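Holham locker room gets its locks back, two small keys at a time

The lockers in the basement of the Holham community pool have been a sore subject in town for longer than most swimmers care to remember, and so there was a good deal of cheerful noise at the front desk on 7 July 2022, when the doors opened on a locker room where every single locker could be shut and locked again.

For years the lockers had built-in coin locks, the kind that swallowed your quarter and gave it back if they happened to be in the mood. They rusted, they jammed, and one by one they were taped over. By last January so many had gone that families were carrying their shoes, coats and car keys out to the poolside and stacking them on the benches, where everything got splashed and at least one library book came to a sorry end.

The new arrangement is about as simple as it could be. The old coin locks have come out, a plain steel hasp has been fitted to each door, and anyone who comes to swim can borrow a padlock from the desk, or bring one from home if they like their own better. The pool has bought 900 padlocks, of which 700 are for the lockers and the rest are spares, set aside for the losses and breakages that Sharon Koech, who manages the building, says are bound to come.

"We did look at the fancy ones," said Koech, who was standing behind the desk with a mug of tea and a shoebox full of key tags. "There was one you open with your phone, and I thought, well, where are you going to put your phone while you swim? In the locker. So that was the end of that conversation, and we went back to keys."

The padlocks came from Larnano, a hardware shop on the Braltby road that has supplied the pool with hinges, hooks and mop heads since before the diving board was put in. Danang Liew, who runs the shop, drove them over himself and stayed most of the afternoon, partly to help with the unpacking and partly, he admitted, because his sister's children were in the shallow end.

Every lock comes with 2 keys. One goes on a stretchy wristband for the swimmer, and the other stays on a numbered board in the office, so that a key lost at the bottom of the deep end no longer means a long wait in a wet towel while somebody hunts for the bolt cutters. The bolt cutters, Koech said, have been put on a high shelf, and she would be very happy to see them gather dust there.

Sorting the keys took up a good part of the spring. Purificación Zabala, a retired school secretary who swims at Holham most mornings, offered to lend a hand and ended up doing a great deal of it at her own dining table, with the radio on and a cat who took a strong interest in the wristbands. She tried each key in its lock before tying on the tag, and set aside the ones that felt stiff so they could go back to the shop. 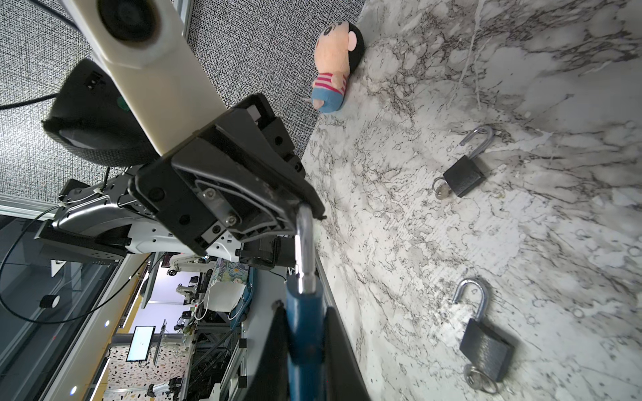 Can swimmers leave a padlock on a locker overnight?

Lockers have to be emptied and unlocked by closing time each evening, and anything left inside is taken to the office and kept there for 20 days.

That last rule caused more discussion than all the rest together. Emerson Cavalcanti, who coaches the evening club, had hoped his swimmers might keep their fins and kickboards in a locker through the week, and he made his case warmly and at some length. He and Koech have settled on a tall cupboard beside the showers, which the club will share and look after, and Cavalcanti says he is content with it, though he would still like a second shelf.

There is no charge for borrowing a lock. Swimmers leave a membership card or a set of house keys at the desk and get them back when the padlock is returned. Lost keys will cost the price of a new one, and Liew has promised to cut those while people wait, provided they don't all come in on the same lunch hour.

People who have padlocks of their own are asked to check the size before they set out. The hole in the hasp is on the narrow side, and a heavy bicycle lock or the sort of thing you would put on a barn is not going to go through it. A sample hasp is screwed to a piece of board by the entrance, so anyone can try theirs before getting undressed. Combination locks are fine too, though the staff would be grateful if people wrote the number down somewhere, and somewhere outside the locker at that.

The money came from the spring plant sale and from a gift by the Wattimena bakery, whose owners met in the Holham swimming class as teenagers and have been sending over day-old rolls for the lifeguards ever since. A card thanking them is pinned up next to the price list, signed by a great many children in a great many colors of felt pen.

Among the first through the doors was Wulan Wuisan, who had brought her two sons and a very large bag. She had been one of the people stacking coats on the benches through the winter, and she was pleased to have both hands free for once. Her younger boy asked to turn the key himself, then asked to do it again, and there was a bit of a line behind them by the time he was satisfied that it was shut.

"He has hardly looked at the water," she said, laughing. "We may have to come back tomorrow for the swimming!"

The family changing area, at the far end past the hair dryers, still has a few doors waiting for their hasps, and those will be fitted over the coming weeks during the hours when the pool is closed to the public. Anyone who took an old coin lock key home by mistake over the years is welcome to keep it, or to drop it in the scrap bucket under the desk.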